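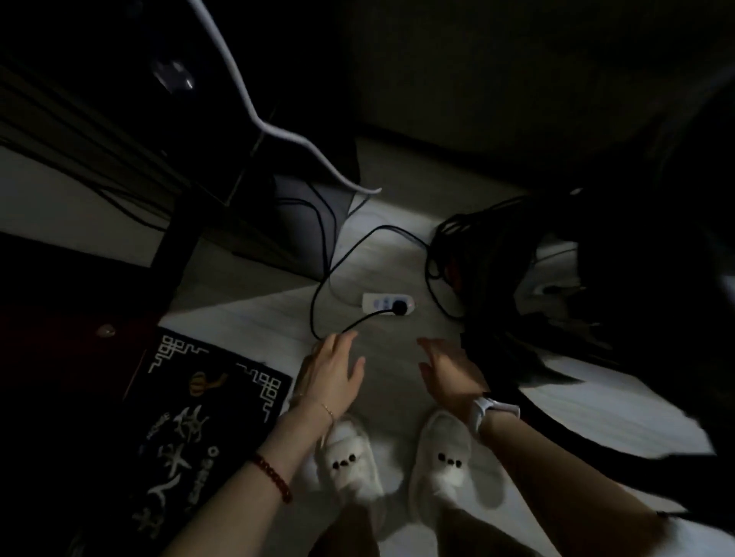 Fig. 1. Under-desk cabling: white power strip, black leads on a pale tile floor.

Home and Small Office Workspaces
Handout 6: Power and cables under the desk

Reading for this session: Handout 5 (desk height and screen position). Bring your sketch plan of your own desk, with the wall sockets marked on it. You will need it for the exercise at the end.

1. What this handout covers

Last session dealt with the top of the desk. This one deals with the floor beneath it. Most desks collect cables over a few years. A lamp is added, then a second screen, then a charger, and each lead goes to wherever there is a free socket. The work of sorting them is simple but it has to be done in order. People who start by tying things together usually have to cut the ties off again.

The handout covers:
the parts of an under-desk power layout
how to work out the load on a strip
the order of work
where to put the strip and the spare cable
what to write down when you have finished

It does not cover fixed wiring. Anything behind the faceplate of a wall socket is a job for an electrician.

2. Terms

Supply lead. The lead that runs from the wall socket to the power strip. There should be one per strip.

Strip. The block of sockets. Also called an extension block, a multiway or a power bar. We use "strip" throughout the course.

Device lead. Any lead that takes power from the strip to a piece of equipment.

Signal cable. Anything carrying data, picture or sound. Network, screen and speaker cables all count.

Drop. The stretch of cable hanging between the desktop and the floor.

Slack. Cable left over once the lead has reached where it is going.

Bundle. Slack that has been gathered up, tied or not.

Look again at Fig. 1 with these terms in mind. There is a white drop coming down towards the back wall in a loose wave. The strip lies flat on the floor with one round black plug in it, and the lead from that plug goes off to the left and loops up near the base of the desk. A second black cable comes out from the wall side, passes close to the strip and carries on to the pile of coiled black cable on the right. A dark computer tower or similar box is against the wall with more cable behind it. None of this is unusual. The strip is in the foot space, the drop is unsupported and the slack has ended up on the floor, and those are the three faults you will meet most often.

3. Faults and what they lead to

3.1 Strip in the foot space
A strip on the floor between the chair and the wall gets kicked. Plugs are pushed sideways and work partly out of the socket. A partly seated plug makes poor contact and can heat up. The strip also takes whatever comes down from the desk, including drinks, and it is in the way of a mop on a hard floor.

3.2 Unsupported drop
The weight of a long drop is carried by the connector at the top. Over time this loosens small connectors in particular. A drop that hangs forward will also catch on knees and chair arms.

3.3 Slack on the floor
Slack on the floor traps dust and gets run over by castors. If it lies loose it can be pulled by a foot, and the pull goes straight to the equipment. Tightly coiled slack is a separate matter. A power lead that is carrying a heavy load should not be left in a tight coil, as the heat cannot get away.

3.4 Unknown leads
Any desk more than a year or two old is likely to have at least one lead that goes nowhere. They are found by tracing, never by guessing from the colour. Black leads all look alike in poor light.

4. Working out the load

Every strip has a maximum load printed on it, usually on the underside or on a label along the body. Read it before you do anything else. If the label is missing or cannot be read, replace the strip.

Make a list of everything that will be plugged in and write the rated power in watts beside each item. The rating is on the plate of the device or on its power adapter. Some plates give volts and amps only, in which case multiply the two. For an adapter, use the input figures and not the output.

Worked example. The front desk at the Tollia branch office has a computer, two screens, a small laser printer, a lamp and a phone charger. The rated loads without the printer add up to 254 watts. The printer is rated at 900 watts when it warms up. Total 1,154 watts, well inside the limit of an ordinary 13 amp supply lead at 230 volts (2,990 watts).

Now add a fan heater of 2,000 watts. The total is 3,154 watts and the strip is overloaded. The heater must go on a wall socket of its own. The rule for this course is that heaters, kettles and fridges never go on a strip, whatever the sum says.

Do not plug one strip into another. If there are not enough sockets, use a longer strip.

5. Order of work

Allow a full afternoon the first time. Leave it until the work on the computer is finished and saved.

Step 1. Shut down the equipment in the normal way. Switch off at the wall and take out the supply lead.

Step 2. Get light under the desk. A torch standing on the floor is better than one held in the hand, as you will want both hands free. Pull the chair right away. Move the desk forward if it can be moved without straining the cables.

Step 3. Label before unplugging. Use masking tape folded over the lead to make a flag, and write on it in pen. Put one flag at each end, close to the plug. Write the name of the device, in full. "Screen left" is a good label. "S1" is not, unless you intend to keep a key.

Step 4. Trace each lead. Hold it at the plug and run it through the other hand until you reach the far end. Do not tug to see what moves. Where leads are tangled, free the loose end first and feed it back through.

Step 5. Unplug everything from the strip and lay the leads out on a clear piece of floor. Any lead with nothing at the other end goes in a box.

Step 6. Inspect. Look for cracked plugs, brown marks near the pins, flattened or nicked outer covering, and bare wire where the covering has pulled back from the plug. Do not mend leads with tape. Throw them out.

Step 7. Clean. Vacuum the floor and the back of the desk. Wipe the strip with a dry cloth. Wipe a hard floor and let it dry fully before anything goes back.

Step 8. Fix the strip in its new place (section 6).

Step 9. Put the device leads back one at a time, power first and signal second. Shorten the slack on each as you go.

Step 10. Tie. Use hook-and-loop ties. Plastic zip ties are cheap but they pinch if pulled hard and have to be cut to change anything.

Step 11. Move the desk back. Raise and lower it if it is adjustable, and check that nothing pulls tight at full height.

Step 12. Supply lead in, switch on at the wall, start the equipment.

6. Where to put the strip

There are three usual positions.

Under the desktop, at the back edge. This is the best choice for most fixed desks. The strip is screwed through its keyhole slots or held in a wire tray. Check the length of the screws against the thickness of the desktop. Sockets should face the back or the side so that plugs do not hang by their own weight.

On the back leg or crossbar of the frame. Suitable for metal frames with no room under the top. Use a bracket or broad straps. Adhesive pads alone do not hold for long on painted metal.

On the wall or skirting. Suitable where the desk is moved often, but the device leads must then be long enough to follow it.

If the strip has to stay on the floor, put it hard against the wall at one side, away from the feet and away from the castors, and keep the switch where it can be reached.

Trays come in a number of lengths. The Grorell tray in the teaching room is 859 mm long and fits between the legs of the desks there with a little room at each end. Measure the clear space between the legs, not the width of the desktop. The two are often confused on order forms.

7. Slack and drops

Fold slack back and forth in loose loops as wide as your hand and put one tie round the middle. Rest the bundle in the tray. Never wrap a lead round its own adapter, as this bends it sharply at the point where it is weakest.

Run all drops down the same leg. Keep power leads together and signal cables together, with a small gap between the two groups where there is room. A fabric sleeve is useful for more than three or four cables. Thick, stiff cables should go to the outside of a bend.

Replacing a long lead with a short one is often the neatest answer. Half-metre and one-metre leads are cheap.

8. Records

Fix a card to the underside of the desk or inside a drawer. It should give:
the maximum load of the strip
each device and its watts
the total
the date of the last check

The Kanaan and Brirov sites check theirs every June. Once a year is enough for an ordinary desk.

9. Exercise

Work alone. Hand in on one side of paper.

a) Draw the underside of your own desk from the front. Mark the strip, every drop and every bundle.
b) Make a load list and total it. Show the working for any item where you had to multiply volts by amps.
c) Mark in a second colour where the strip should go, and which leg the drops will follow.
d) List the leads you could not trace, with a note of where each one disappears.

Marked out of 16. Four marks for each part.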